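How Does a Robot Hold a Toy Pepper?

Hello, young readers! My name is Sigrun Løken, and I write about machines for the children's pages of Plillholm. Today we will look at robot grippers. A gripper is the hand of a robot. Many grippers have only two fingers, and no thumb at all.

The robot arms on this page work with pretend fruits and vegetables and a red bowl shaped like a flower.
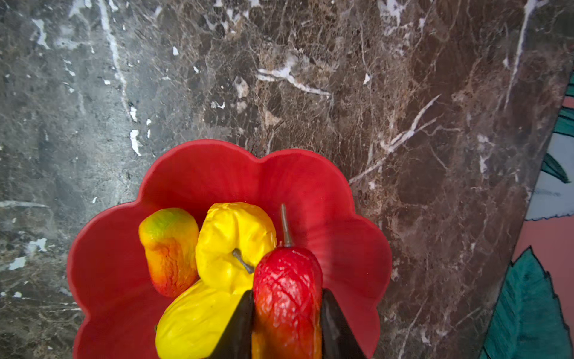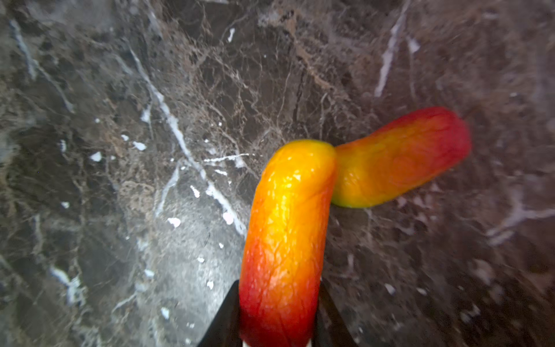 The next two show the whole table, with both arms.
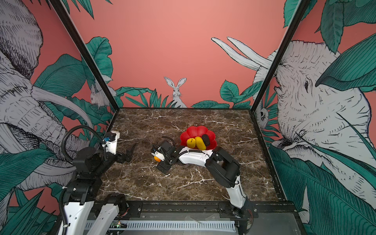
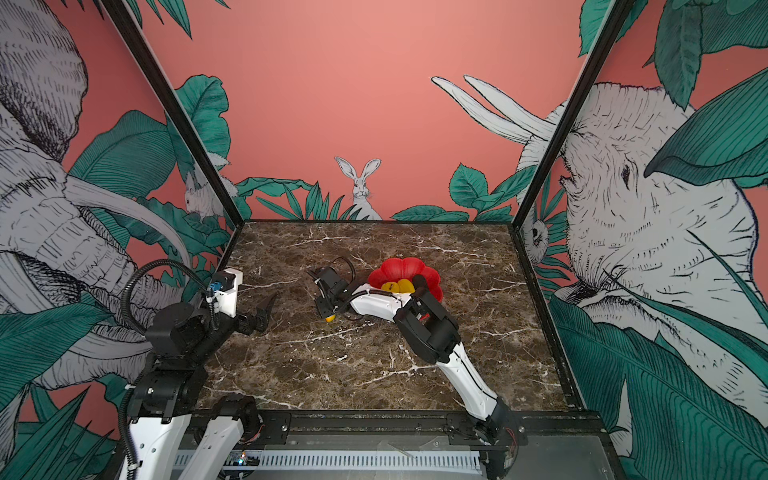 What can two fingers do?

Try this at home. Hold up your pointing finger on your left hand and your pointing finger on your right hand. Now pick up an eraser between them. You have made a gripper! You must push from both sides with the same strength. If one finger pushes more, the eraser turns or falls.

A robot has the same problem. Look again at the first picture, where the red pretend chili is between the two dark fingers. One finger touches its left side and the other touches its right side. The chili is long and thin, so the fingers can go around it easily. For a big round fruit, the gripper must open much wider.

Now think about the bowl. On an open table, there is free space on every side of a toy. In a bowl, the toys lie close together, and the fingers must find a way between them. Engineers like to test a gripper in both places, because a gripper that works well on the table can have trouble in the bowl.

Hard fingers or soft fingers?

Diệp Triệu tests grippers at a workshop called Forsberg. I asked her which kind of finger is best. She laughed and said that this is like asking which shoe is best. It depends where you want to walk!

Hard fingers are strong and thin. They can go into small spaces. But they can press too much in one point, and a real ripe fruit would get a brown mark.

Soft fingers bend a little around the thing they hold. They are kind to a tomato. But they are often thicker, and they can shake when the arm moves fast.

Diệp compares them in a fair way. She uses the same toys, the same bowl and the same arm, and she changes only the fingers. Then she lets each pair try 20 times and writes down every try, also the bad ones. In one long test the robot made 3,734 tries. She had to buy a new notebook.

Where are the eyes?

You have two eyes and they are both in your head. A robot can have its eyes in different places. The first two pictures come from a small camera near the robot's hand. It sees the wrinkles on the toy very well, but it cannot see the whole table. The last two pictures come from a camera that stays in one place. It sees both arms and even the rabbit on the pink wall. But an arm can come in front of something and hide it.

So which camera should we choose? Many engineers choose both, and the computer uses them together.

Your turn

Ask a friend to put a spoon, a grape and a sock on the table. Close one eye and use only two fingers, one from each hand. Which thing is the easiest to lift? Which one is the hardest? Then open both eyes and try again. Write down your results, like Diệp does, and change only one thing each time.

Words to remember

Gripper: the part of a robot that holds things.
Wrist: the place where the gripper joins the arm. It can turn, like yours.
Fair test: a test where you change only one thing and keep all the others the same.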